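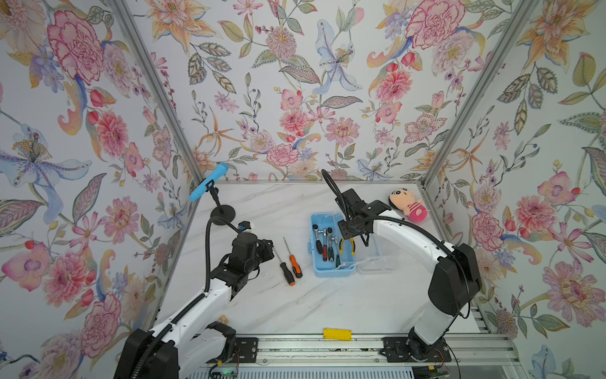 *Celda 2 de Wullow, vista fija. Caja abierta, destornilladores a la izquierda.*

**Asunto:** Re: [teleop-taller] ¿Mano a mano o con mandos? (y otra vez la caja de herramientas)

Hola, lista:

Respondo entre líneas porque el mensaje original traía cuatro preguntas y tres quejas, y prefiero no mezclarlas.

> Estamos empezando con la tarea de ordenar herramientas y en Cleltar no nos ponemos de acuerdo. La mitad quiere agarrar el brazo y llevarlo a pulso; la otra mitad quiere los mandos, porque dice que así lo grabado se parece más a lo que luego verá la política.

La otra mitad tiene razón, aunque me fastidie escribirlo. Yo defendí el guiado a pulso durante meses. Es cómodo, se aprende en una tarde y uno siente que está enseñando algo. Luego revisas las imágenes y en media demostración sale tu antebrazo. La política aprende muy bien a esperar a que aparezca un antebrazo.

Con los mandos se va más lento al principio. Mis primeras demostraciones duraban una eternidad y terminaban con un destornillador girando sobre el mármol como en el juego de la botella. Ahora un episodio decente de la caja me lleva 19 segundos, y eso que no tengo pulso de cirujano ni de camarero.

> ¿Qué hacéis con el segundo brazo mientras el primero trabaja? El nuestro se queda tieso en una esquina.

Depende de si va a hacer falta después. Nosotros lo dejamos en espera sobre la caja, con la pinza ya orientada. Si lo aparcas lejos, todas las demostraciones empiezan con un paseo largo que no enseña nada y que el modelo imita con una fidelidad conmovedora.

Ojo con una cosa: el brazo que espera también tapa. La cámara fija ve la caja bastante bien, pero la de muñeca tiene sus propios dedos delante casi todo el rato. Os pego una vista para que se entienda a qué me refiero con «tapa».
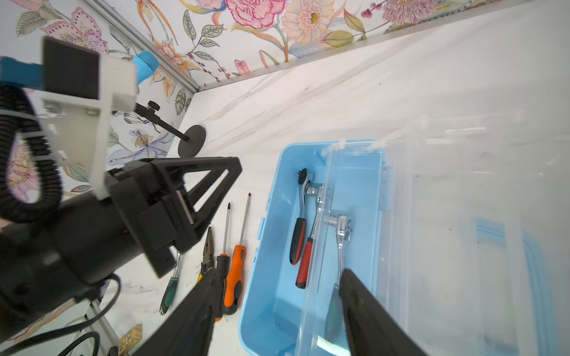
*Cámara de muñeca: un dedo de la pinza pasa por encima de la bandeja y cubre parte de una carraca.*

Con esa vista sola yo no sabría decir dónde empieza un mango y dónde acaba el de al lado, y llevo haciendo esto más tiempo que el modelo. Por eso grabamos siempre las dos. Quien tenga solo muñeca, que entre un poco de lado y no en vertical; se pierde elegancia y se gana carraca.

> La tapa transparente nos vuelve locos. ¿La quitáis?

No. Estuvimos tentados. La dejamos abierta hacia la derecha y la tarea empieza con ella así. Cerrarla es otra tarea, con otro nombre de carpeta, y os ruego que hagáis lo mismo. En Plendeck juntaron las dos, y de 198 episodios tuvieron que volver a etiquetar una buena parte a mano. Preguntadles por el ánimo de aquella semana.

Los reflejos del plástico molestan, sí. Bajar la luz ayuda algo. Poner cinta mate en la tapa ayuda más, hasta que alguien evalúa sin cinta.

> ¿Y el papel pintado? ¿De verdad hace falta?

Lo que hace falta es un fondo que no sea siempre el mismo. Que además sean peonías es cuestión de gustos, y los míos no se consultaron. Lo que sí os digo es que con fondo blanco liso la política nos salió estupenda y completamente inútil fuera de la celda. Con flores falla más en los primeros entrenamientos y luego aguanta mejor los cambios. Por la misma razón dejamos objetos que no pintan nada en la tarea: el micrófono, el muñeco, el bloque amarillo. Se mueven entre tandas, nunca a mitad de un episodio.

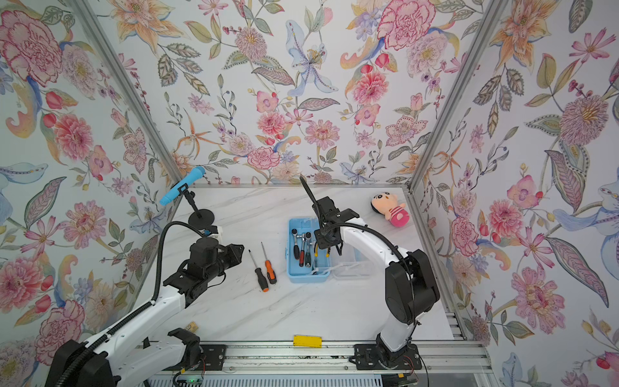

Foto: taller de Wullow / archivo de la lista. Reutilizable citando la procedencia.

Sobre los destornilladores, que también salían en el hilo: empezad con ellos en diagonal y las puntas hacia el fondo, y variad el ángulo poco a poco. Si la pinza los coge por el mango, cerca del vástago, cuelgan mejor. Si los coge por el extremo del mango, cabecean, y el operador corrige, y la corrección queda grabada para la posteridad.

> ¿Cuántas demostraciones son suficientes?

El documento de Dumitrescu que circuló en junio recomienda hasta 2969 para tareas de dos brazos. Nosotros hemos visto mejoras mucho antes, y también hemos visto estropearse un conjunto bueno por 9 episodios malos que a alguien le dio pena borrar. Borradlos. Si dudáis, borradlos también.

Me queda pendiente subir la plantilla de nombres de carpeta. La tengo hecha, pero usa tildes y el script de Cleltar se atraganta con ellas, así que la paso esta tarde sin tildes y con dolor.

Saludos desde el taller,
Wullow, puesto de teleoperación

--
Para darse de baja, escribid a la lista con BAJA en el asunto. En el asunto, por favor, no en el cuerpo.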